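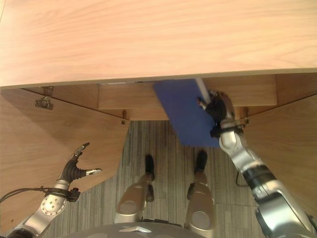
desk, with the doors hanging open

OK so a few of you asked how the learning-to-type-properly thing is going. Thread, because I have too much to say and no one at home wants to hear it anymore.

Background: I'm 41 and until May I typed with two fingers and one thumb. Fast! But staring at my hands the whole time, so I'd look up after a paragraph and find the whole thing in caps.

What pushed me over was the job at Skengate. We take notes live on calls, and people can see you typing. My manager Vusumuzi Modise watched me for one meeting and very kindly asked if I'd hurt my wrist. I had not hurt my wrist.

So I signed up for a course called Horkoda. It's 103 lessons and the first nine are just F and J. You type fff jjj fff jjj until you want to lie down on the floor. I did mine before breakfast, which I don't recommend to anyone who likes breakfast.

The worst part was weeks two through five. I was too slow to type the new way at work and my hands had started forgetting the old way. I sent a client an email that said "Thabks, will di." She wrote back "gteat." I think about her often.

Things that helped: a dish towel over my hands. Seriously. My aunt learned that way in school and it beats any app. You can't peek if there's nothing to peek at.

Also typing song lyrics I already know. Your brain isn't busy reading so it can worry about where the letter B is. (Left hand. I fought this for a month. I still think B belongs to the right hand and I will not be taking replies on it.)

Things that did not help: the fancy keyboard. I spent way too much on a Zheng with the split down the middle and it's lovely and clicky and I hated every second. It's in a drawer now. If you're local to Cenemside and want it, message me, I'll trade for a decent lamp.

Speed tests didn't help either, at least early on. I'd get a number, feel bad about the number, type angrily, get a worse number.

What I do now is a daily page. Whatever's in my head, no fixing, stop when the page is full. Yesterday's came to 808 words and most of it was about soup. The longest one so far was 969 and I don't want to talk about what that one was about.

The goal was a 2000 word day by the end of the year and I don't think I'm getting there — fine by me. My neck feels better, which I wasn't expecting at all. I guess that's what happens when you quit looking down for eight hours.

Numbers row is still a mess. I hit 7 when I want 6 every single time. Someone told me to practice with phone numbers, so if you get a strange call, sorry in advance.

Oh, and chair height matters way more than I thought. Mine was too low so my wrists were bent up all day. Sat on a folded blanket for a week to test it, then raised the chair for real. Big difference, zero dollars.

Vusumuzi sat in on a call again last week and said "oh, you're quick now." I've been living on that ever since.

Will report back when I finish the course. I'm on lesson 88, which is semicolons; pray for me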